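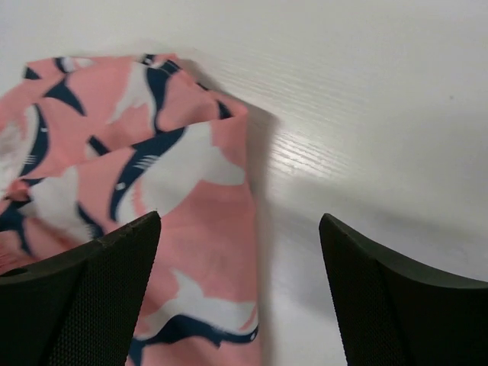 Rosa, Weiß und Dunkelblau: Stoff in meiner Lieblingskombination

Seit November nähe ich wieder, und zwar richtig! Angefangen hat es mit einer Kiste vom Dachboden, in der noch Schnittmusterbögen aus meiner Schulzeit lagen, dazu ein Nadelkissen und 47 Knöpfe (ja, ich habe sie gezählt, es war ein verregneter Abend). Eine Woche später stand meine alte Helico wieder auf dem Küchentisch, frisch geölt, und schnurrte los, als hätte sie nur darauf gewartet.

Was mich diesmal völlig gepackt hat, ist Gummismok. Man wickelt Elastikfaden von Hand auf die Unterfadenspule, bitte nur ganz leicht gespannt, lässt oben normales Garn laufen und näht eine Reihe nach der anderen, immer füßchenbreit auseinander. Nach der ersten Reihe passiert fast nichts. Nach der dritten denkt man, man hat etwas falsch gemacht. Und nach der achten hält man plötzlich dieses herrlich knautschige, dehnbare Stück Stoff in der Hand und will sofort alles smoken, was im Schrank liegt!

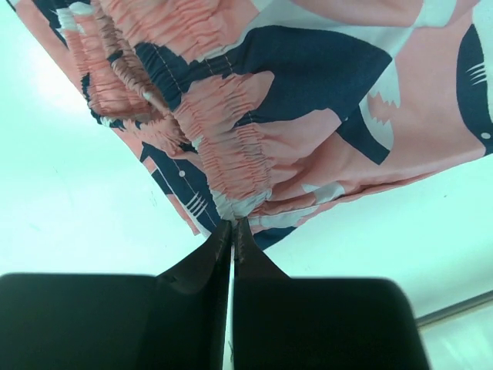

Haie und geraffter Stoff, besser wird's nicht

Ein paar Sachen, die ich gern früher gewusst hätte: Stichlänge auf 4 stellen, mindestens. Den Stoff beim Nähen der späteren Reihen immer glatt ziehen, sonst näht man Fältchen mit ein. Und am Schluss mit viel Dampf drübergehen, ohne das Bügeleisen aufzusetzen. Der Gummifaden zieht sich dann noch mal ein ordentliches Stück zusammen. Mein erstes Probestück hat so fast die Hälfte seiner Breite verloren, ich stand daneben und habe gekichert.

Beim Stoff nehme ich am liebsten dünne Baumwolle oder Batist. Bei Amissah in der Altstadt gibt es eine Restekiste, aus der ich nie mit leeren Händen herauskomme, und für den Gummifaden fahre ich nach Winditz. Dort verkaufen sie ihn auf 200-Meter-Rollen, in Schwarz und Weiß und manchmal in einem ziemlich wilden Türkis. Große Motive finde ich gesmokt besonders lustig, weil sie im gerafften Teil zusammenschnurren und darunter wieder aufgehen.

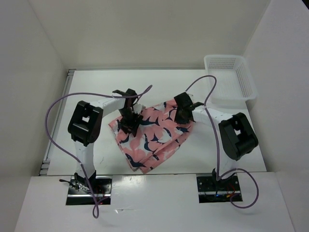

Als Nächstes will ich mich an ein Sommerkleid mit gesmoktem Oberteil wagen. Den Schnitt habe ich schon abgepaust (Zistcombe, Größe 40, unten verlängert), und die Träger werden zum Binden, weil ich Knopflöcher immer noch hasse. Zwanzig Reihen Smok vorne und hinten, das werden ein paar lange Abende mit Hörbuch. Ich freu mich so drauf! Falls jemand von euch Erfahrung mit Smoken auf Viskose hat, schreibt mir bitte, da rutscht mir bisher alles weg.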